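**Laundry cell – progress note, November**
To: Latrice Sorensen, Denar
From: Fraser Tennant, Trarley workshop

Latrice – short one this month, we're mid-rebuild and I've got the arm powered down while I type. Budget line at the bottom.

## Where we are

Cell back up since the second week. Arm rebolted to the base plate after we found two of the four bolts had backed off. Retorqued, paint marks on all of them now so anyone can see if they move. Lilibeth redid the hand-eye calibration twice, second one held.

Cycles logged this month: 164. Target was 500, so well short. Most of the lost time is the bolt business plus waiting on the finger order from Bratamard, which came late and with the wrong screws.

## Fingers

New long pair fitted. Old ones were too short to get past the gasket without the wrist body touching the door rim. These reach, but they flex more at the tip, so grip force is down a notch and closing speed too. Alfredo is checking tip alignment every morning before the first run – takes him a few minutes with the gauge block. Screws get thread lock, medium, not the strong stuff (we lost a mount that way in spring).

## Wrist camera

Remounted and refocused. Start pose is now low and straight on, fingers open, door swung fully left. From there we want the whole gasket ring, the latch side and the basket on the floor in one view, so the arm doesnt have to look twice before it moves.

Remaining problem is glare. The back of the drum throws bright highlights and the depth goes patchy there. Fixed exposure helps. Going to try a diffuser on the ceiling light before we spend on anything else. 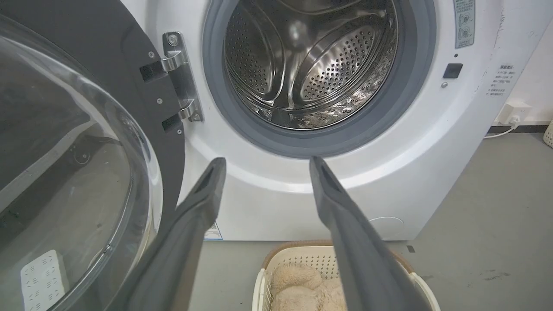

## Upkeep, as now agreed

- Every morning: tip alignment, wipe lens, jog all joints slow
- Every 500 cycles: finger pads, cable strain relief at the wrist, bolt marks
- Every 800 cycles: regrease per Dimaculangan's service sheet, recalibrate camera
- After any hard contact: stop, log it, recalibrate. No exceptions pls

Sieglinde keeps the log. Hard contacts this month: 2, both on the door rim, both with the old fingers.

## Next

Diffuser test. Spare wrist cable, orderd, no ship date yet. Unattended running stays off until we get a clean week.

## Money

On budget except the fingers, 800 over. Can we move that from travel? Need a yes before I pay Bratamard.

Fraser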